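Rakley Everyday Cup, White
Plain plastic tumbler for kitchens, picnics and play tables 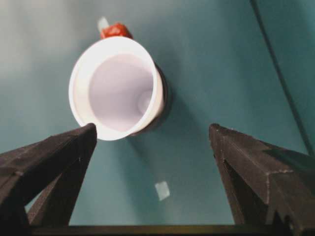
What you get

A good plain white cup, and really not much more to say than that, though we shall have a go! The Rakley is the one we reach for ourselves when there are small people in the house, or when lunch is being carried down the garden and we would sooner leave the glasses in the cupboard. It is smooth inside, with a thick, rounded rim that is kind to the lip, and it looks rather well on a coloured cloth or mat – a teal one suits it nicely, we think.

We have sold white cups of one sort or another since the shop opened, and the thing customers mention most often is the rim. Thin-edged cups can feel a bit sharp and mean when you are drinking squash out of them (my mother used to say the same about cheap teacups), and this one has a proper roll to it. It also gives little hands something to get hold of when the cup has gone over on its side, as cups will.

Sizes and packs

The cup holds 251 ml filled to the very top, so call it a comfortable glass of milk with room to spare. We sell them singly or in a pack of 10, and the pack comes in a plain cardboard sleeve that can go out with your paper recycling. If you run a playgroup or a village hall and want more than that, do ring us before ordering, and we will see whether we can send them all in one box and save you some postage.

Uses

Drinks, obviously, but we hear about all sorts. Paint water, pencils, sorting buttons, scooping rice at the play table, hiding a small toy underneath and asking where it has gone. Gervasio Garrido, who looks after our orders, keeps two by the sink for toothbrushes and has done for years.

Please don't put the cup in the microwave or pour boiling water into it. Cold and lukewarm drinks only.

Looking after it

Warm soapy water and a soft cloth will do. It can go on the top rack of the dishwasher too, though give it a little space so that it isn't wedged against the plates. White does show tea and blackcurrant in time – a spoonful of bicarbonate of soda in warm water, left for an hour and rinsed well, shifts most of it. Scouring pads will scratch the inside, so keep those for the saucepans.

Goes well with

Wolora wipe-clean table mat
Lenz small jug with lid
Gristberg picnic plates, set of 2

Delivery and returns

Orders usually leave us within two working days. If you change your mind, send the cup back unused within 37 days and we will refund what you paid for it. Should one arrive cracked, a quick note with your order number is all we need, and we'll pop another in the post.

Page last updated 2020-10-17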